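Thursday, late. Kit store at Ivwood, second evening of the sort.

Started at the far shelf. Yurani had already pulled out everything from the Breltach job, so the floor was half covered before I got my coat off. Cables coiled, taped and hung. 2 torches dead, batteries out, both in the repair tray. Head straps to Jhosep, who wants to wash them at home and is welcome to.

Gloves took longest. They had been going back on the shelf in heaps, cuffs inside out, and the left hands were always at the bottom. New rule: each pair folded together, palms in, and put in a perforated basket with nothing stacked above. The solid tubs are for tape and fixings only. The baskets hold 4 pairs without squashing and the air gets through the sides, so the smell should improve by January.

Handles are a weak point. The ones on the old tubs pop out of the rim if lifted one-sided — carry with both. Labels still to do. Hernán has a roll of the wide stuff and says he will bring it in.

Stopped at half past eight. Shelf depth is 60 cm, so the baskets go in long side first. Still to order: 2 more, same size, from Jindside.
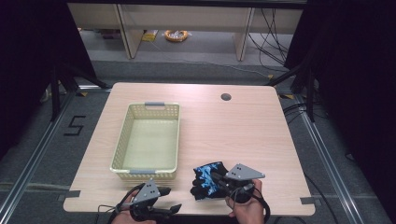
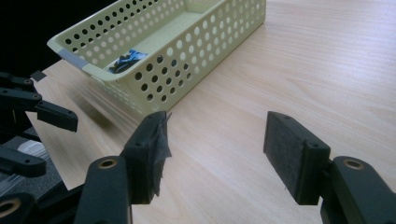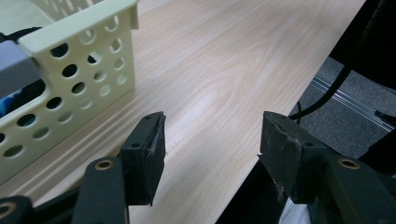
Baskets on the sorting table; folded gloves beside the first.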